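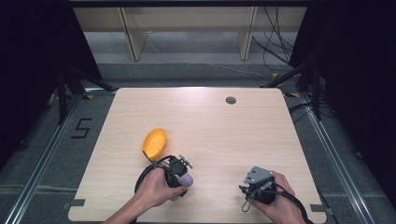

*Light wood tabletop, orange-yellow oval piece, left hand on a black gripper.*

# Vonitton School Fund: giving records

Anonymized donation and spending records from the Vonitton School Fund, a small charity that pays running costs at the schools in Pumard and Gilchrist. Maintained by Jarrah Te Moana.

Version 2, released 09/09/2025.

## What is in the folder

| File | Contents | Rows |
|---|---|---|
| `gifts.csv` | One row per gift received | 1856 |
| `spending.csv` | One row per payment made to or for a school | 1284 |
| `fields.md` | Full list of columns and allowed values | |
| `changes.md` | Differences from the first version | |

Both CSV files are UTF-8 with a header row. Dates are year-month-day. Amounts are in US dollars with two decimal places and no currency sign. Empty cells mean the value was never recorded. A zero is a real zero.

## Where the records come from

Gifts were logged in Jistivby, the donor system the fund has used since it stopped keeping a paper ledger. The older entries were typed in from that ledger, and these have `source` set to `ledger`. They are less detailed than the rest. The ledger gave a date, an amount and sometimes a note, and it did not separate a standing order from a one-time gift unless the person writing it down happened to mention it.

Spending rows come from the payment register. The fund pays most suppliers directly and sends the rest to the schools as a monthly transfer. A transfer appears as a single row even when the school later split it between several uses.

## Main columns

`gifts.csv`

- `gift_id`: number assigned for this release. It does not match the Jistivby number.
- `donor_key`: random code, the same for every gift from one donor.
- `date`: day the money reached the bank.
- `amount`: gross, before card fees.
- `fee`: card or transfer fee, if known.
- `type`: `standing`, `single`, `event` or `unknown`.
- `purpose`: `general`, `pumard`, `gilchrist` or `bursary`.
- `source`: `jistivby` or `ledger`.

`spending.csv`

- `payment_id`: number assigned for this release.
- `date`: day the payment left the bank.
- `amount`: total paid.
- `school`: `pumard`, `gilchrist` or `both`.
- `category`: `salaries`, `meals`, `books`, `repairs`, `fees`, `transport` or `other`.
- `note`: short free text, edited to remove names.

## Cleaning

In `gifts.csv`, 1816 rows have a known type. The others came out of the ledger with nothing to go on and were left as `unknown`. Please don't fill them in from the amount. We tried that for the first version and got several wrong, including a few event collections that looked just like standing orders.

Card payments that failed and were retried are kept once, with the date of the successful attempt. Refunds are negative rows with the same `donor_key` as the original gift. If you are adding up totals, leave the negative rows in. If you are studying gift size, take them out along with the gifts they cancel.

Spending categories were assigned by hand from invoices. `repairs` includes materials and labor, and also the replacement of desks and benches. Building work paid for by a separate grant is not in these files at all.

## Privacy

Names, addresses, emails and bank details were removed before export. Free-text notes on gifts were dropped completely because too many of them mentioned family members. Very large single gifts have been rounded to the nearest hundred dollars, which affects the totals slightly. Donors who asked to be left out have been left out, and their gifts are not represented by any other row.

There is nothing about individual pupils in either file. Bursary payments are grouped by school and month.

Please don't try to work out who a donor is. If you come across something that identifies a person, write to the maintainer and we will replace the file.

## Known problems

- Ledger entries for April were often written up in one sitting, so many share a date.
- `fee` is missing for all ledger rows and for bank transfers sent from abroad.
- A couple who switched from a joint account to separate ones will show up as more than one `donor_key`.
- Meals at Gilchrist were sometimes bought out of the monthly transfer. Those costs sit under `other`, and the `meals` category is too low for that school.
- Exchange rates are not stored. Each dollar amount is what the bank reported on the day.

## Suitable uses

The files work well for looking at how regular giving holds up over time, for teaching basic bookkeeping or spreadsheet work, and for comparing a small fund's cost mix with another's. They are too small and too local to say much about charitable giving in general. They should not be used to rank the two schools. Pumard has more classes and an older building, and the spending reflects that.

## Reading the files

```python
import pandas as pd

gifts = pd.read_csv("gifts.csv", parse_dates=["date"])
regular = gifts[gifts["type"] == "standing"]
print(regular.groupby(regular["date"].dt.year)["amount"].sum())
```

## License and credit

Free to use and share for non-commercial work. Credit "Vonitton School Fund giving records, version 2". Corrections are welcome; include the `gift_id` or `payment_id` and what you think the value should be. They are checked against the register and listed in `changes.md` with the next release.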